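종이컵으로 씨앗 모종 키우기: 창가에서 시작하는 방법

한국에 와서 산 지 꽤 되었지만 베란다가 있는 집에 살게 된 것은 작년부터입니다. 고향에서는 마당에 바로 씨를 뿌렸기 때문에, 아파트에서 모종을 키우는 일은 저에게 새로운 공부였습니다. 한국어로 긴 글을 쓰는 것은 아직 조금 어렵습니다. 표현이 어색한 곳이 있으면 댓글로 알려 주시면 고치겠습니다.

이 글에서는 상추, 바질, 방울토마토를 종이컵에 심어서 옮겨 심을 때까지 키우는 방법을 순서대로 적겠습니다. 고추와 가지도 같은 방법으로 할 수 있지만 싹이 나는 데에 시간이 더 걸립니다. 당근과 무는 뿌리를 옮기는 것을 싫어하므로 종이컵에 심지 않는 것이 좋습니다.

준비물

종이컵(자판기용 작은 컵보다 큰 것)
상토 한 봉지
씨앗
송곳 또는 굵은 바늘
물이 고이지 않게 받칠 쟁반
분무기
나무젓가락
유성펜
투명한 비닐이나 뚜껑

상토는 꼭 "파종용" 또는 "육묘용"이라고 써 있는 것을 사십시오. 저는 Ulluvo 육묘용 상토를 쓰고 있습니다. 동네 화원에서 3,342원에 샀고, 작은 봉지이지만 종이컵 18개를 채우고 조금 남았습니다. 씨앗은 Koubek 상추 씨를 2,389원에 샀습니다. 처음에는 화단의 흙을 가져와서 써 보았는데, 물을 몇 번 주니까 흙이 딱딱하게 굳었고 작은 벌레도 나왔습니다. 그래서 다시는 그렇게 하지 않습니다.

1. 컵 고르기

종이컵은 안쪽에 얇은 코팅이 있어서 물을 주어도 금방 무너지지 않습니다. 그래도 한 달이 넘으면 바닥부터 약해집니다. 토마토처럼 오래 키우는 것은 두 개를 겹쳐서 쓰면 됩니다. 겹칠 때에는 두 컵의 구멍 위치를 맞추어야 합니다.

커피를 마신 컵을 다시 써도 괜찮습니다. 대신에 설탕이나 우유가 남지 않게 잘 씻고, 완전히 말린 다음에 쓰십시오. 저는 한 번 대충 헹군 컵을 썼다가 흙 위에 하얀 곰팡이가 생겼습니다. 컵의 무늬나 색깔은 식물에게 상관이 없습니다.

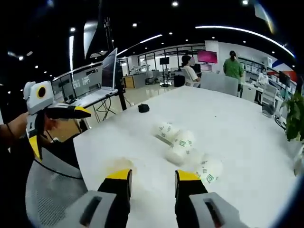 초록색 작은 무늬가 있는 흰 종이컵 세 개

컵의 크기는 용량으로 생각하면 쉽습니다. 저는 275ml 정도의 컵이라고 쓰려고 했는데, 포장지를 다시 보니 정확히 275ml라고 적혀 있습니다. 상추와 바질은 이 크기로 충분합니다. 너무 작은 컵은 흙이 하루 만에 말라 버리고, 너무 큰 컵은 반대로 흙이 오래 젖어 있어서 어린 뿌리가 상하기 쉽습니다.

2. 구멍 뚫기

컵을 뒤집어 놓고 바닥에 송곳으로 구멍을 네 개나 다섯 개 뚫습니다. 구멍의 크기는 나무젓가락 끝이 겨우 들어갈 만큼이면 됩니다. 바닥의 가장자리 쪽에도 하나 뚫어 주십시오. 종이컵의 바닥은 조금 안으로 들어가 있어서 물이 가장자리에 모입니다.

송곳을 쓸 때 컵 안에 손을 넣고 누르면 다칠 수 있습니다. 컵 안에는 손을 넣지 말고 바깥에서 옆면을 잡으십시오.

구멍을 다 뚫은 다음에 컵 옆면에 유성펜으로 식물의 이름과 심은 날을 씁니다. 흙을 넣은 다음에 쓰면 글씨가 잘 안 써지니까 이때 하는 것이 편합니다. 수성펜으로 쓴 글씨는 분무기 물에 지워집니다. 저는 바질과 상추가 섞여서 본잎이 나올 때까지 무엇인지 모르고 키운 적이 있습니다.

3. 흙 넣기

상토를 바로 컵에 넣지 말고, 먼저 큰 그릇에 덜어서 물을 조금씩 넣으면서 섞습니다. 손으로 꽉 쥐었을 때 덩어리가 되고, 손가락으로 누르면 부서지는 정도가 좋습니다. 마른 상토는 물을 밀어내는 성질이 있습니다. 마른 채로 컵에 넣고 위에서 물을 주면 물이 옆으로만 흘러 내려가고 가운데는 마른 상태로 남습니다.

컵의 위에서 손가락 한 마디를 남기고 채웁니다. 세게 누르지 말고 컵을 바닥에 두세 번 가볍게 쳐서 흙을 가라앉힙니다.

4. 씨앗 심기

상추 씨는 빛을 좋아합니다. 흙을 두껍게 덮으면 싹이 잘 나오지 않으므로 흙 위에 올려놓고 아주 얇게만 덮으십시오. 바질도 비슷합니다. 토마토 씨는 나무젓가락으로 오 밀리미터 정도의 구멍을 만들고 넣은 다음에 흙을 덮습니다.

한 컵에 두 알이나 세 알을 심습니다. 전부 싹이 나오면 나중에 제일 튼튼한 것 하나만 남깁니다. 처음에는 아까워서 다 키우고 싶지만, 같이 키우면 모두 가늘고 길게 자랍니다.

심은 다음에는 분무기로 물을 줍니다. 컵이나 물뿌리개로 부으면 씨가 한쪽으로 몰립니다.

5. 싹이 날 때까지

컵을 쟁반에 올리고 위에 투명한 비닐을 느슨하게 덮습니다. 하루에 한 번은 비닐을 열어서 공기를 바꾸어 주십시오. 흙의 표면이 밝은 색으로 변하면 마른 것이니까 그때 분무기로 물을 줍니다.

상추는 빠르면 사흘 만에 싹이 나옵니다. 바질과 토마토는 일주일쯤 기다려야 합니다. 상추는 온도가 너무 높으면 오히려 싹이 안 나옵니다. 여름에는 서늘한 방에 두십시오. 토마토는 따뜻한 곳이 좋아서 저는 냉장고 위에 둡니다.

첫 싹이 보이면 비닐을 벗기고 그날 바로 밝은 창가로 옮깁니다. 어두운 곳에 이틀만 더 두어도 줄기가 실처럼 길어집니다. 이것을 한국에서는 "웃자란다"고 말하는 것을 저도 이번에 배웠습니다.

6. 창가에서 키우기

남쪽 창이 제일 좋습니다. 저의 집은 동쪽 창만 있어서 오후에는 식물등을 켭니다. Morkimance의 집게형 등을 쓰는데, 아침 여섯 시부터 저녁 여덟 시까지 켜고 밤에는 끕니다. 등이 없으면 컵 뒤에 흰 종이나 은박지를 세워 두는 방법도 있습니다. 빛이 반사되어서 줄기가 한쪽으로 덜 휘어집니다. 컵은 매일 반 바퀴씩 돌려 줍니다.

이 시기부터 물은 아래에서 주는 것이 좋습니다. 쟁반에 물을 얕게 붓고 삼십 분쯤 지난 다음에 남은 물은 버립니다. 컵을 들어 보아서 가벼우면 물을 줄 때입니다. 무게를 손으로 기억하면 흙의 색을 보는 것보다 정확합니다.

본잎이 두 장 나오면 솎아 줍니다. 뽑지 말고 작은 가위로 줄기 아래를 자르십시오. 뽑으면 남겨야 할 것의 뿌리까지 같이 올라옵니다.

7. 옮겨 심기

본잎이 네 장이나 다섯 장이 되고, 컵 바닥의 구멍으로 하얀 뿌리가 보이면 옮길 수 있습니다. 베란다나 밖에 내놓을 것이라면 바로 옮기지 말고 일주일 동안 조금씩 바깥 공기에 익숙하게 해 주십시오. 첫날은 한 시간, 다음 날은 두 시간, 이렇게 늘립니다.

컵에서 꺼낼 때에는 옆면을 가위로 자르고 종이를 벗깁니다. 컵 그대로 땅에 묻어도 된다는 글을 읽은 적이 있는데, 코팅 때문에 잘 썩지 않았습니다. 가을에 화분을 비우면서 보니까 컵 모양이 그대로 남아 있었습니다.

저는 Skusinham 긴 화분에 상추를 네 포기 심었습니다. 토마토는 같은 화분에 심기에는 뿌리가 너무 크기 때문에 깊은 화분에 한 포기씩 심었습니다. 토마토는 줄기의 아랫부분까지 깊게 묻어도 괜찮습니다. 묻힌 줄기에서도 뿌리가 나옵니다. 상추는 반대로 잎이 나오는 가운데 부분이 흙에 덮이지 않게 하십시오.

자주 생기는 문제

싹이 갑자기 쓰러지고 줄기 아래가 갈색으로 변했습니다.
물이 너무 많고 바람이 없을 때 생기는 병입니다. 그 컵은 흙까지 버리고, 다른 컵은 물을 줄이고 창을 조금 열어 두십시오.

흙 위에 초록색 이끼가 생겼습니다.
식물에게 큰 해는 없습니다. 나무젓가락으로 표면을 살살 긁어 주면 됩니다.

이 주일이 지났는데 싹이 하나도 없습니다.
씨앗 봉투의 날짜를 확인해 보십시오. 오래된 씨는 젖은 키친타월에 올려서 먼저 싹을 낸 다음에 심는 것이 좋습니다.

잎이 노란색이 되었습니다.
떡잎만 노랗게 되는 것은 자연스러운 일입니다. 본잎이 노랗다면 상토의 영양이 없어진 것이므로 물에 아주 묽게 탄 액체 비료를 일주일에 한 번 주십시오.

상추는 삼월에도 구월에도 시작할 수 있습니다. 십일월에 심은 것도 실내에서는 자라기는 했지만 많이 느렸고, 잎이 얇았습니다.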